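ok results thread on the hanger work, short version, slides later

The question was simple. Does a two-arm policy hang clothes better if it's trained on one tidy room or on a bunch of messy ones, same number of demos either way

We had 1000 demos total for each side. Set A all from our bench at Ulloa. Set B split over 43 homes, whatever rack and whatever hangers were already there

Same model, same training steps, same operators where we could manage it. Zulema Ojeda did the splits and would not let me touch them, fair

Task is: pick up the shirt, get the hanger in through the neck, both shoulders on, hook over the bar, let go. Success = it's still hanging when both grippers have backed off. No partial credit

In our own room, set A wins. 94 percent vs 88 for set B. Nothing shocking there

New homes, never seen by either one: set A drops to 22. Set B holds at 61. That's the whole paper really

I expected a gap. I did not expect that gap. Ran it again with fresh seeds, moved by a point or two, same story

Where set A falls apart — mostly the second shoulder. It gets one side on fine, then the free arm goes looking for fabric at the height our bench is. If the shirt is lower it just pinches air

Set B does this funny little regrasp, slides along the collar till it has something. No one scripted that. Itziar Lozano went back through the demos and found operators doing it all the time in the homes and almost never on the bench

So part of the result might be the people and not the rooms. Messy places make you teleop differently. We dont have a clean way to pull those apart yet

Dark shirts are still the worst for both. Neck opening on a black tee is basically one dark blob to the head camera. Wrist cameras help some, not enough

Hanger color mattered way less than I'd have bet. Hanger shape, yes. Wire ones are horrible, they twist as soon as you touch the bar

Somebody will ask about Clolter: yes we ran it as a baseline, with their default settings, no it was not tuned for two arms, so please don't quote that row on its own

Things I'd do over: log the rack height in every home. We started doing it halfway thru and now half the table has blanks. Ritu Negi told me in week one. She has reminded me since

Also pants. Pants are a seperate problem and I'm not talking about pants

Preprint is up as of 09/03/2022, code when Celeste Painemal is done cleaning the config files (they are bad, I wrote them). Home data in November if the release forms all come back

One of the home setups, for everyone asking what the rack and grippers look like
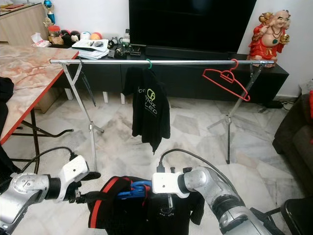 and if you have a two-arm rig plus a rack and want to run the eval at your place, message me. The protocol is two pages and you need five shirts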